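Ticket 403: bedroom litter task, demos rejected on upload
Opened by: Yvette Vachon
Site: Gislow room
Status: open, moved to Duren queue

Teleop demos for "pick up litter, put it in the bin" record fine and then bounce at upload with "gripper state discontinuous." The checker (Plustness, nightly build) objects to the right gripper. It has no complaints about my driving, so its standards can't be that high.

Steps so far:

Restarted the leader arms. Same error. Restarted myself with coffee. Same error.

Recalibrated the right leader trigger and ran the task again, bottle included.
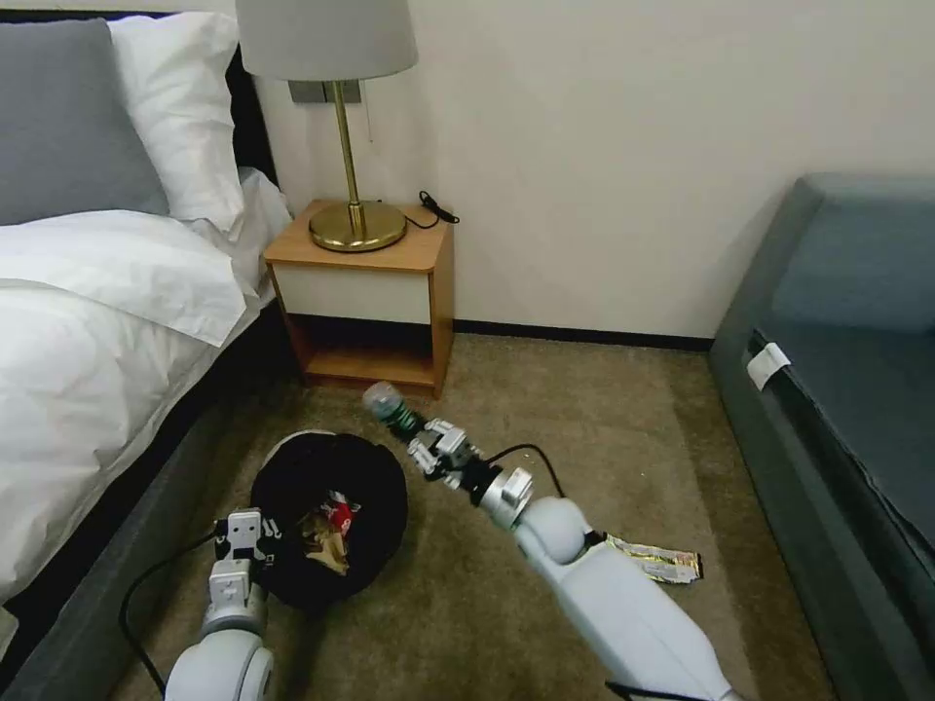
Right gripper on the bottle, left at the rim of the bin.

Log shows the trigger value dropping to zero for 2 samples during holds. The follower is too slow to care, so the operator feels nothing and the checker sees a gripper that let go and changed its mind.

Swapped the trigger cable on the leader side. Dropouts went from constant to occasional, the worst kind of improvement. 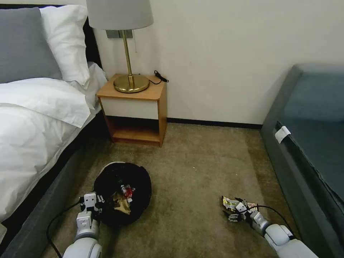
Snack wrapper in the right gripper, to the right of the bin.

Sitompul asked whether I was squeezing too hard. I was. Squeezing gently gives the same dropouts and a sore thumb. Sitompul then asked for the raw trace, which I should have attached in the first place. Attached now.

Update, 4:00 pm. The trace puts every dropout at a trigger reading of exactly 1000, top of the range. The new calibration sets full squeeze one tick too low, the value wraps, and we get a zero. The left side never showed it because the left hand just minds the bin and I don't lean on it.

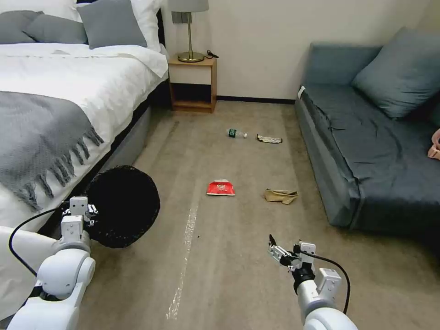 Workaround until there's a proper fix: in the operator settings, cap trigger travel slightly under maximum on both sides, save, and reconnect the leaders. Reconnecting matters. The cap is read once at startup and ignored with great confidence after that.

With the cap on, the log is clean through pick, carry and release. I still get one warning at the end of an episode if I open the right gripper and press stop at the same moment.

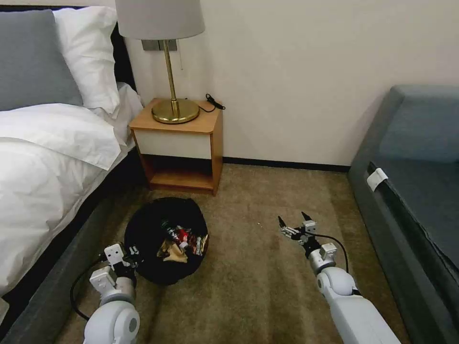
For Duren: please clamp the value in the driver so nobody has to remember the cap. Please also have the checker name the sample it dislikes. "Discontinuous" covers a lot of my afternoon.

The rejected episodes are still in the holding folder. Don't delete them. If the zeros can be patched from the neighboring samples I'd like them back, as I'm not eager to pick up the same wrapper again.

Leaving this open until the driver change is in.
YV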